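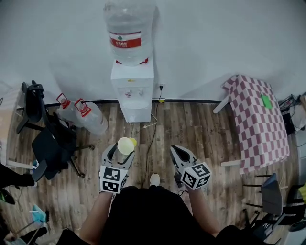
*The water corner at Traluvano: white dispenser, red-banded jug, and a small pale cup.*

# In Praise of the Office Water Cooler

Ask people what they miss when they change jobs and they'll say the pay, or the view, or a boss who left them alone. Ask a little longer and they start talking about the water cooler. I've been doing the asking for most of July, in design studios, print shops and one very noisy bakery office, and I have come away completely smitten with the humblest appliance in the building.

My favorite stop was Traluvano, a small design workshop where the dispenser stands against a plain white wall and a wood-plank floor runs right up to it. There's a table close by with a pink-and-white checkered cloth on it, the kind you'd expect at a picnic (I wanted to unpack a sandwich on it immediately!). Estíbaliz Salcedo bought the cloth on a lunch break and has been defending it ever since.

"People told me it would look silly next to office chairs," she says. "Then they started pulling those chairs up to it."

She's right about the chairs. A tall black one had rolled over to the dispenser's side of the room on the morning I visited, and no one seemed in a hurry to roll it back.

## The jug upstairs, the taps below

Part of the charm is how little there is to understand. A big jug goes in upside down, gravity does its work, and the water comes out of a tap. The jug at Traluvano is clear plastic with a bold red band around it, so you can see the level from across the room. Julián Villalobos, who keeps the books and orders the water, says he never has to check a gauge. He looks up from his desk.

There are two small taps on the front, one with a red marking. On most dispensers of this kind red means hot, and a generation of tea drinkers has learned to trust it. Salcedo is firmly in the tea camp. Villalobos drinks his water plain, from the smallest cup in the cupboard, and refills it all day long. He claims the walking does him more good than the water does, and I have started to believe him. I tried it for a week at home with a 154-milliliter cup and ended up on my feet every half hour.

Small cups are having a quiet moment, by the way. At Soler, the tableware shop two streets over, a whole shelf is given to them: soft yellows, washed-out greens, a blue the color of old swimming pools. The shop sold 951 of them last year, mostly to offices, and the pale ones go first. They do look lovely against a white machine.

## The bottle people

Every water corner has its cup people and its bottle people, and they regard each other with affection and mild suspicion. The bottle people come less often and stay longer. Two clear bottles with red carrying handles were lying on the floor by the Traluvano dispenser, one larger than the other, and I'll admit the handles won me over. A handle turns a bottle into luggage! You can hook it with a finger on the stairs and still have a hand free for your keys.

Villalobos carries a 600-milliliter bottle home in the evening but won't drink from it at work. Salcedo has one that she swears by on long drawing days. Neither has persuaded the other of anything.

## Making a good corner

If you're setting up a water corner of your own, start with the outlet. The dispenser's cord should reach the wall without crossing the spot where people stand, and most of us (me included) find that out only after the jug is on. Pick a floor you don't mind wiping. Leave enough room to the side for two people to wait, and keep the lifting distance short, as a full jug is a serious armful.

Then give it some company. A table is the big one. It needn't be large or handsome, and a cheerful cloth covers a multitude of scratches. At Bamus, a bindery where I spent a happy afternoon, they went further and added a fern, a dish towel on a hook and a stack of secondhand magazines. The staff of 8 now holds its morning meeting there, standing up, cups in hand. It used to take an hour in the back room. They're done before the tea is cool enough to drink.

Urilov, the print shop downstairs from Bamus, has no table at all, and everyone there drinks at their desks. I mentioned the checkered cloth to them on my way out. They wanted to know where Salcedo got it.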